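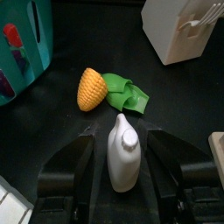 Nelly Mamani

Der Maiskolben ist aus Kunststoff, orangegelb, mit grünen Hüllblättern, und Katherine Paucar hat ihn schon dreimal verkauft. Jedes Mal kam er zurück. »Die Kinder werden älter, dann bringen die Eltern die Kiste wieder vorbei«, sagt sie. »Am Mais erkenne ich, welche Kiste es war.«

Paucar betreibt den Laden Lereo, der gebrauchtes Spielzeug ankauft, reinigt und weiterverkauft. Ihr Gebiet ist der Kaufladen: Gemüse, Obst, Flaschen, Dosen, Waagen, Kassen. Angefangen hat sie im Jahr 2000 mit einem Tisch auf dem Flohmarkt. Den Laden gibt es seit Mai 2004, er hat zwei Räume, und im hinteren wird sortiert.

Sortiert wird auf einer dunklen Fläche. Auf heller Unterlage übersehe sie Risse und Klebereste, sagt Paucar, besonders an weißen Teilen. Die kleinen weißen Flaschen mit der gebogenen Spitze nimmt sie deshalb einzeln in die Hand. »Da schaue ich zuerst auf den Deckel. Wenn der wackelt, kommt die Flasche weg. Kleinteile, die sich lösen, gebe ich nicht heraus.«

Was die Flasche darstellen soll, darüber gibt es im Laden zwei Meinungen. Paucar hält sie für Spülmittel. Ihr Mitarbeiter Efraín Alvarado legt sie zu den Badezimmersachen. »Für mich ist das Lotion«, sagt er. »Den Kindern ist es egal, die gießen damit Tee ein.«

Alvarado kommt an zwei Nachmittagen in der Woche und macht die Wäsche, wie er es nennt. Lauwarmes Wasser, Kernseife, eine weiche Zahnbürste für die Körner am Mais. Schwierig sind die Hüllblätter, in den Falten setzt sich Staub fest, und innen ist das Teil hohl. »Man muss es mit der Öffnung nach unten trocknen lassen, sonst steht das Wasser drin.« In die Spülmaschine gibt er nichts, seit ihm dort eine Ladung Tomaten weich geworden ist.

Danach kommt alles in Körbe. Paucar schwört auf Kunststoffkörbe mit Schlitzen in den Wänden, wie den blaugrünen auf dem Sortiertisch. Man sieht von der Seite, was darin liegt, und es kommt Luft an die Sachen. Nach Farben ordnet sie nicht. »Das sieht hübsch aus, bringt aber nichts. Die Leute fragen nach einem Korb Gemüse und wollen keinen Korb Rot.«

Ein gemischter Satz geht meist an Familien, größere Mengen nehmen Kindergärten ab. Im Mai bestellte Delali Owusu, die eine Kindertagesstätte leitet, 200 Teile auf einmal. Owusu erinnert sich vor allem an die Lieferung: »Es war vier Mal die gleiche Waage dabei. Wir haben dann eben vier Marktstände aufgemacht.« Die Waagen stehen heute noch alle im Gruppenraum.

Neue Ware führt Paucar kaum. Ein Vertreter wollte ihr einmal Holzgemüse ins Regal stellen, sie hat einen Karton genommen und die Hälfte davon noch. Holz verkaufe sich in anderen Läden gut, meint sie, ihre Kunden suchten Ersatz für das, was sie schon haben. Häufig gefragt wird nach Eiern und nach Brot. Mais hat sie fast immer da.

Ob sie selbst etwas behalten hat? Eine Kasse, sagt sie, die Schublade klemmt. Verkaufen könne man die so nicht, und Efraín habe versprochen, sie zu reparieren. »Das war vor zwei Jahren.«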